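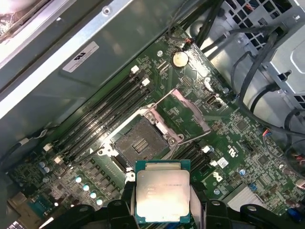 By Serena Cattaneo
Visit report, Education and Outreach Office
Filed under: Site visits, June

Members of the Costeck Regional Skills Partnership visited the Mirnedgate Repair and Reuse Center on Friday at the invitation of its director, Ragnvald Hedlund. The visit formed part of the annual open day, which the center holds for schools, local employers, and residents of the surrounding district. Our delegation consisted of the undersigned, Obed Ayaaba of the adult learning division, and Barrett Kasprzak, who represents the district libraries.

The center occupies the former Ghauri textile warehouse on the east bank of the canal. The ground floor is given over to intake, sorting, and storage. Classrooms and workbenches are on the second floor, together with a small lending library of tools. Visitors were asked to sign in at the loading entrance, as the front steps are under repair until the fall.

Mr. Hedlund opened the day with a short address in the main hall. He reported that the center had received 329 desktop computers from public offices over the past year, and that 200 of these had been returned to use in homes and community rooms. The remainder were taken apart for parts or sent to a licensed recycler. He noted that storage space, and not the supply of equipment, now limits what the center can accept. A request to lease the adjoining bay has been with the city since winter.

The first session we attended was the introductory class on desktop repair, led by Stellan Solheim. The class meets for 11 weeks and is open to adults with no earlier training. Mr. Solheim explained that students spend the first two weeks on power supplies, memory, and storage before they are permitted to handle a processor or an open socket. Contact pins bend easily, and a board with damaged pins is seldom worth the labor of saving. Students learn to hold the chip by its edges, to check its orientation mark, and to lower it without pressing. Mr. Ayaaba asked whether the class could be offered in the evening. Mr. Solheim replied that an evening section had been tried once and had filled, but that a second instructor would be needed to repeat it.

The delegation then moved to the textile room, where sewing machines and household linens are mended. The room keeps several of the original cutting tables from the warehouse, and the staff are proud of them. Mr. Kasprzak spoke at length with the room supervisor about the tool library, in particular its late return policy - a subject of some interest to the district libraries. The center charges no fines. Borrowers who keep an item past its date are telephoned, and most return it within the week.

Lunch was served in the courtyard by students of the Grorkeneo cooking school. The soup was very good, and the line was long enough that the one o'clock talk on furniture repair began late. We regret that we heard only the first half of it.

By the close of the day the center had welcomed 800 visitors, according to the figure given at the door. The building handled these numbers well on the ground floor, less well on the stairs, where two-way traffic caused delays after lunch. The elevator is small and was reserved for visitors who needed it. We raised this with Mr. Hedlund, who intends to mark a separate route down through the east stairwell next year.

The delegation wishes to thank the staff and students of the center for their time. Mr. Ayaaba will write to Mr. Solheim regarding the evening class, and Mr. Kasprzak has asked for a copy of the tool library's lending rules. Partners who wish to join the return visit in the fall should send their names to this office, noting any access needs - parking at the site is limited, and a shared van will be arranged from the Costeck bus station.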